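How to replace a kitchen tap

Most kitchen taps can be changed in an afternoon. Start in the morning if you can, so the plumbers' merchant is still open if a part doesn't fit.

Before you start

Turn off the water at the stopcock, usually under the sink or where the main enters the house. Open the old tap and let it run until it stops. If you have a combi boiler, switch that off too.

Clear the cupboard and put a bowl under the pipes. Check the size of the nuts on your tap tails before choosing a spanner. 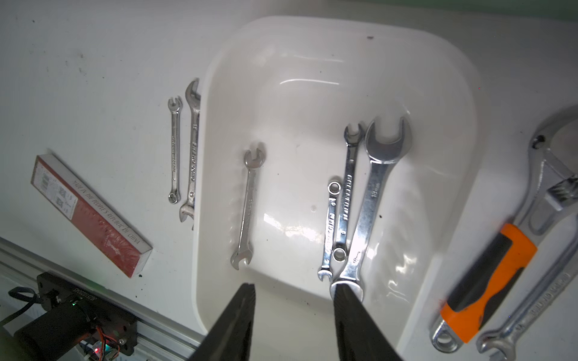 Combination and double open-end spanners. Sizes are usually stamped on the shank.

Taking out the old tap

1. Undo the hot and cold connections. Hold the pipe side still with a second spanner.
2. Loosen the back nut under the sink. If it is stiff, spray it with penetrating oil and leave it for an hour.
3. Lift the tap out and scrape off any old sealant or limescale.

An adjustable spanner will do if you have nothing else, but it slips more easily on worn nuts.

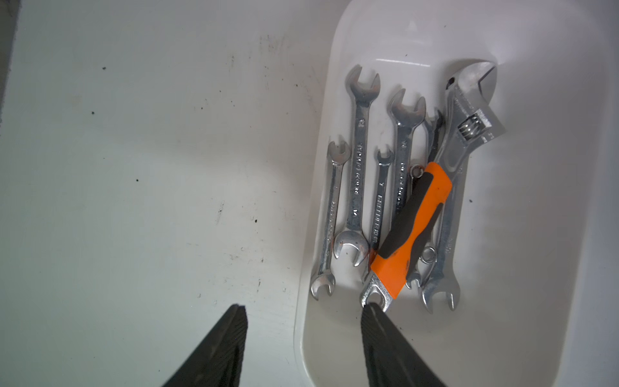 Keep your spanners together in a tray while you work.

Fitting the new one

1. Screw the flexible tails into the tap by hand, then nip them up gently.
2. Seat the rubber washer and lower the tap through the hole. Our test tap was a Porix mixer, which came with its own washer.
3. Tighten the back nut while someone holds the spout straight.
4. Connect hot on the left, cold on the right.

Turn the water on slowly and run a dry tissue round each joint. If one weeps, give it a quarter turn. Check again before bed.

Written by Khurram Tanoli for Listside. 129 readers found this guide useful.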